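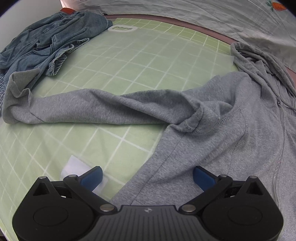
Clirnia releases Grumico 4 with new garment planner

November 11, 2018

Clirnia has released version 4 of Grumico, its planning and control package for two-finger grippers that handle clothing. The update replaces the single-grasp planner used since the first version with one that scores pairs of grasps, so that a sleeve can be straightened before the body of a garment is folded.

The new planner was developed from 1733 hand-guided recordings of hoodies, shirts and jeans. Of these, 826 were held back for testing and took no part in tuning. Clirnia says the recordings cover garments in crumpled, half-spread and stacked states. Zippers and drawstrings are now labeled as separate features. Earlier versions treated both as part of the fabric edge, which led to grasps that closed on the slider or pulled the cord out of the hood.

Perception has also changed. Wide-angle input is corrected before edges are extracted, and a printed grid on the work surface can serve as a scale reference. The planner runs at a fixed rate of 26 updates per second. Finger opening is computed from the estimated height of the fold. 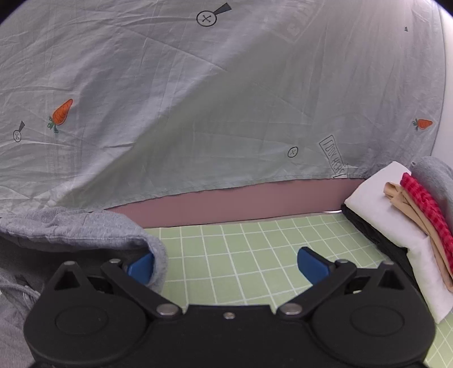 Does the planner need a grid on the table?
A plain surface works as well, but the scale must then be entered by hand in the setup file.

Gagnon, which maintains the driver layer, has moved the jaw controller into a separate process. A stalled planner no longer blocks the open command. Log files from version 3 can be replayed after conversion with the supplied command-line tool, though force readings recorded before May are skipped.

Darneck will ship the package with its bench controllers. Existing license holders can download the update from their account page.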